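Shop > Storage and Travel > Pill and Supplement Organisers > Clodance Weekly Case

The Clodance Weekly Case

I've sold organisers from my little unit in Sistport for 11 years now, and this is the one I use myself, so forgive me if I go on a bit. I take a handful of things each morning (vitamins mostly, plus two the doctor insists on) and for ages I did it straight out of the bottles. Half asleep, at seven in the morning, squinting at labels! I got it wrong more often than I'd like to admit.

The Clodance is a flat tray with seven lift-out pods, one for each day, and each pod splits into a morning side and an evening side. The pods click back in with a good firm snap. The lids open from the front edge with a thumb, and my mum, who has stiff hands, manages them fine. I fill mine once a week with the radio on and then the bottles go back in the cupboard.
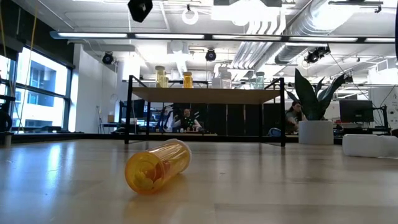 Pills in an amber bottle with a white cap.

Please do keep your original bottles, by the way. The label has the dose and the date on it, and you'll want both if you ring the chemist. Some tablets also have to stay in their own packaging until you take them, so ask the pharmacist before you decant anything. I'm a shopkeeper with opinions and that's as far as my training goes.

It comes in slate, plum or a rather cheerful yellow. We get ours from Bitar, who also make the smaller Londov travel pouch. The pouch holds three pods and fits in a coat pocket, so you can lift out a long weekend's worth and leave the tray at home – I did exactly that in October and it was bliss. It's sold separately, and the pods fit both.

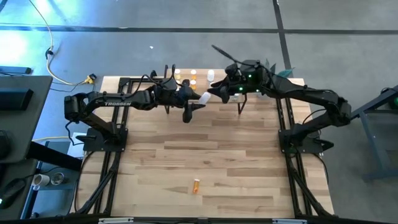

A small translucent white bottle over a butcher-block table.

Cleaning is easy. Warm water, a drop of washing-up liquid, then leave the pods open overnight so they're bone dry before you refill. Don't put them in the dishwasher. I did it once and the lids went wavy.

One grumble: the evening sides are a touch shallower than the morning ones, and if you take big fish oil capsules you'll only fit two.

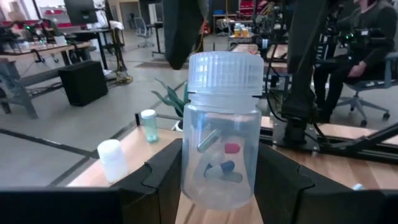 If yours are all giants, put them in the morning side, or message me and I'll measure one against the pod for you. We've sold 1,781 of these so far and I still answer every email myself, usually after tea.

Spare pods are available singly in all three colours. The tray has no lock and isn't childproof, so keep it up high.

Comments (3)

plumfan: Bought two, one for me and one for my dad. The snap is very satisfying. Could you do a bigger print on the lids though?

Gardengate: Mine arrived with a loose hinge on one pod. New one came in the post two days later, no fuss.

teaandtoast: Agree about the fish oil! Mine go in the morning side now. Will the yellow be back in stock?

Contact us | Delivery and returns | © Sistport Organisers | Back to top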